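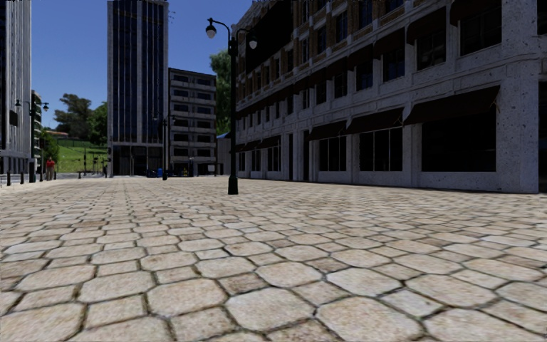 Section 4 of the Dratstead Petition Intake Guide covers the registration of complaints against members and officers of a public commission. Registration is carried out in Trimik, the case register used by all intake desks. A complaint must state where the alleged conduct took place, and the location field accepts plain wording: "paved plaza, by the black street lamp with two lanterns" is sufficient where no street address is known. Entries may not exceed 116 characters.

To register a petition

1. Sign in to Trimik and select New Petition.
2. Enter the name of the office complained of, as it appears in the Brirnulora directory.
3. Enter each petitioner separately. A joint petition requires at least 2 signatures.
4. Attach the signed petition and any annexes as one file.
5. Select the ground of complaint from the list. Form 19 must be attached if abuse of office is selected.
6. Select Submit and record the reference number.

Note: A petition received after 4 p.m. is registered on the next working day.

Caution: Do not enter the name of a confidential source in any field. Submitted entries are visible to the office complained of.
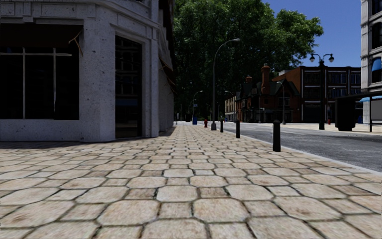
The intake desk at Ji has asked whether step 3 may be completed after submission, as signatures on joint petitions often reach it separately. Late signatures may be added under Amend Petition until the file is assigned. After assignment, use Form 46.

7. Send the acknowledgment letter to the first petitioner listed.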